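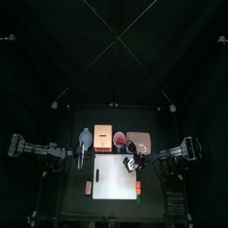

Two robot arms at a black tabletop.

Call for participants: visitor guides and drawing partners, Mirier Gallery

The Mirier Gallery in Plustau is looking for people who like paintings and like to talk about them. Our autumn show brings together 269 prints and drawings from the Bakhtiari collection, many of them not shown in public before. The show opens in November.

We have two kinds of places:

Visitor guides. You lead short walks through the rooms, four afternoons in the month. The fee is 500 euros in total, paid at the end.

Drawing partners. You sit with visitors at the long table in the Jostow room and draw together with them. The fee is 400 euros. Paper and pencils are ours – please bring your own apron.

You do not need a degree in art. You should speak English well, and a second language is welcome. We can also pay travel costs up to 1,000 euros for people who come from far.

Please send us one page about yourself and a few lines on a picture you return to often. It can be a famous one or a postcard on your kitchen wall. Closing date: 25/08/2024. We answer every letter, but it can take two weeks.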